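Home | Local | Business | Food | Weather

Amwood produce stand to stay open through winter

2 min read

The Insaurralde produce stand on Route 204 will keep its doors open past July this year and right on through winter, owner Amancay Benítez said this morning. First time ever. The stand usually closes once the peaches are gone.

Benítez signed a lease on the old feed store next door, 1775 square feet, heat included. Work on the floor starts next month. She plans to hire four people, mostly part time, and wants to hear from anyone who can work early mornings.

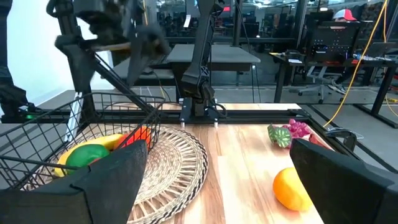
Prices are the big question for regulars. Benítez says local apples and squash will cost the same as in summer, anything trucked in will run a bit higher. Bananas are staying on the list too. Citrus comes later, when the first truck gets here.

Gil-soo Song, who runs the Hukby bakery across the road, will sell bread at the stand three mornings a week. "People kept asking me where to get onions in January," he said. "I had no anwser."

Winter hours are 7:30 a.m. to 4 p.m. Parking for 25 cars behind the building, enter from the side street. Cash or card.

30 shares | 4 comments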